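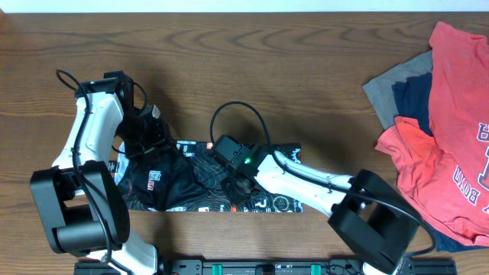
Workshop Tips > Grippers & Arms
34 shares | 9 comments

Shirt folding with two arms, quick notes before I forget. Been swapping fingers and cameras on the bench, mostly to see what copes with slippery sports fabric. Short version: fingers matter more than the arm.

Start with one shirt. Cotton tee first, jersey later. Cotton forgives a lot, jersey slides if you look at it wrong.

Fingertips. Tried the stock hard ones from Prosow and a softer rubber pair from Vomilov. Stock ones fine on a thick hem, hopeless on a single layer. Rubber ones grab a single layer but drag the one under it too. Ended up with stock fingers plus a strip of grip tape, trimmed flush. Cheap and easy to redo when it peels.

Press, then close. Lower the tips till they touch the cloth, a hair more, then close slowly. Closing in mid air and hoping does not work. Go too hard and you get a wrinkle that follows you thru the whole fold.

Clamp the rail to the table, both sides of centre. Retighten after lunch, wood moves, clamps creep. Mark the rail position with pencil.

Cables. Leave a proper loop at the wrist. Too tight and the wrist fights it, too loose and it sweeps the cloth off the colour you want to be looking at.
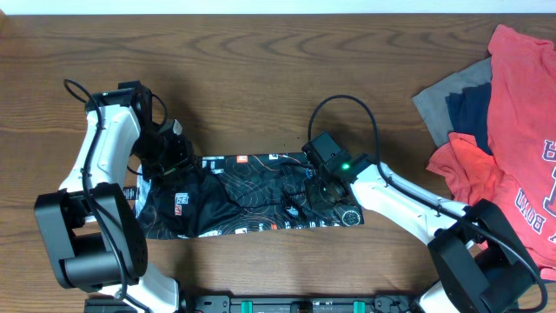
Mikkel Bech: tried tape on mine as well and the glue went gummy after 22 folds. Heat shrink over the tip lasted way longer. Bit less grip though.

Fair, will give heat shrink a go in July. Stretch it on, don't cook the motor.

Cameras next. Overhead one for finding the shirt, wrist one for finding the edge. Overhead alone had me missing hems all morning. Dark cloth with a thin busy print is the worst case, the edge finder kept chasing the print lines. Turned the exposure up a touch and it settled. Lock the white balance while your in there.

Wrist camera: wipe the lens. Check the fingers are both in view, and that you can see past the tips to the table. Tilt it if not.

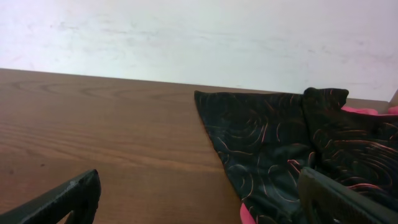 Do I need a wrist camera on both arms?
One is enough to learn on. Put it on whichever arm goes for the corner first, add the second when you start doing two-handed lifts.

Controllers. Prulitico box vs the plain leader arms you move by hand. Box is smoother, takes forever to set up. Leader arms you're going in 9 minutes. For comparing fingers I'd use the leader arms every time, less to blame when it goes bad.

Scoring. Keep it dumb. Same shirt, same start, 43 tries per finger set, tick or cross. Write down why for each cross (slipped, double grab, missed). Elaheh Jalali does hers on a whiteboard and takes a photo at the end, good idea, mine's on the back of an envelope.

Two-arm stretch: move both outward a little at a time and stop when the cloth goes flat between them. Don't keep pulling. Seams will tell on you. Shoulders are a better grab point than sleeves, sleeves just flop about.

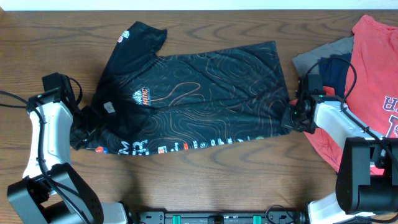

What speed should the arms run at for this?
Slow, up to half of whatever the maker lists. Bring it up once you get ten clean grabs in a row.

Spare tips, tape, small hex keys in one tub by the table. Next up is the Sveinbjörnsson wide finger, will post the tally when its done.

Tagged: grippers, laundry, bench setup, cameras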